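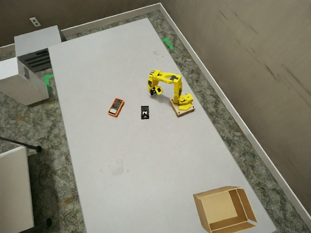

Garage tips for the car: which ones are worth your Saturday money

I have a low opinion of most car care advice. Half of it is printed on the back of a bottle by the people who fill the bottle. A few old habits do hold up, though.

Fuel additives. I ran one through my wagon for 3 tanks and noticed nothing except the hole in my wallet. If the owner's manual doesn't ask for it, leave it on the shelf.

Toothpaste on cloudy headlights. It does a little, for a little while. Wet sanding and a proper UV coating take most of an afternoon and last a lot longer. Tape off the paint first.

Tire pressure. Check it in the morning before you drive, and use your own gauge. The one on the gas station hose has been dropped more times than you have. Go by the sticker in the door jamb. The number on the tire sidewall is a maximum – it is not what your car wants.

Baking soda on battery terminals. Fine, this one works. Mix a spoonful in a cup of water, keep it out of the cells, scrub with an old brush, rinse and dry. Disconnect the negative cable before you start.

Warming up the engine. My neighbor Walid Jaber lets his idle for about 40 minutes in December. A minute or so is plenty for a modern car, then drive gently until the needle comes up. Never do it with the garage door shut.

Dryer sheets for bug splatter. They can scratch. Lay a wet towel over the bumper, go have coffee, and wipe.

Magnetic oil plugs. I have one. I couldn't tell you what it's done for me.

Contact: Randa Twal, Drirkville | © Drirkville Garage Notes | Back to top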